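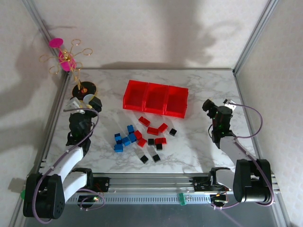
Blue cubes, black cubes and red bricks, with the three-part tray they go in.

Jobs > Part-time > Golgate

I'm after 2 people to help me sort blocks at Setwood, starting in May. It's small, fiddly tabletop work – each colour into its own bit of the tray, tip it out, do it again – and I find it oddly soothing (my sister thinks I'm mad!). You'd do 3 mornings a week, 36 pounds a morning, tea on me. No experience needed, but you do have to tell black from dark blue under a bright lamp. Bring reading glasses if you wear them.

Drop me a note at Setwood, Box 3668, Golgate, by January 11, 2001, and say which mornings suit you.

Home Jobs Notices Contact

Recent notices
Shelf packer, Heitmann
Weekend counter help, Lono
Box folding at home, Golgate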